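Abräumen, bis der Arm es kann

Eigentlich wollte ich bei Zikeck nur eine Stunde zuschauen. Dann drückte mir Gerrit Tshabalala den Führungsgriff in die Hand, schob einen Teller zurecht und meinte: »Mach du mal.« Und so stand ich einen halben Nachmittag in einem Hinterzimmer in Jolville und räumte einen Tisch ab, den ich selbst gar nicht anfassen durfte!

Das Prinzip ist schnell erzählt. Ich bewege den Griff, der Roboterarm macht meine Bewegung nach, und alles wird mitgeschnitten: die Gelenkwinkel, die Kamerabilder, auch mein Zögern. Ein Durchgang heißt hier Episode. Aus vielen Episoden soll das System, das intern Sinine heißt, irgendwann selbst ableiten, wie man Geschirr und Flaschen wegräumt. 722 Episoden lagen schon auf dem Server, als ich kam. Von meinen ersten 10 durften 4 bleiben (ich fand das ziemlich ordentlich, Gerrit guckte eher höflich).

Was mich überrascht hat: Zu glatt ist auch nicht gut. Wer immer denselben eleganten Weg fährt, bringt dem Modell genau diesen einen Weg bei, und sobald eine Schüssel ein Stück weiter links steht, ist es ratlos. Also wird umgeräumt, nach jeder Episode, und wenn ich mal danebengreife und mich wieder fange, freut sich Gerrit richtig. Solche Korrekturen markiert er extra, mit einem Kürzel, das ich bis zum Schluss falsch ausgesprochen habe.

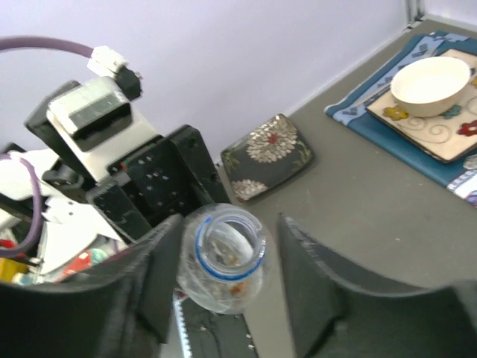 Am meisten Respekt hatte ich vor den Greifversuchen mit der Kamera am Handgelenk. Man schaut dabei ja nicht auf den Tisch, man schaut auf den Monitor, und da ist alles anders. Die durchsichtige Flasche zwischen den schwarzen Fingern sieht man fast senkrecht von oben, im Grunde eine Öffnung mit einem schmalen blauen Ring am Hals, und daran soll man nun abschätzen, wie hoch das Ding ist. Ich habe jedes Mal zu früh zugedrückt. Gerrit rät, langsam zu schließen und dabei nicht zu plaudern, was mir schwerfiel.

Zwischendurch gab es Kaffee von Ackermann gegenüber, und danach lief es besser. Abends zu Hause habe ich die Spülmaschine eingeräumt und mich dabei ertappt, wie ich vor jedem Glas kurz anhielt und den Winkel prüfte.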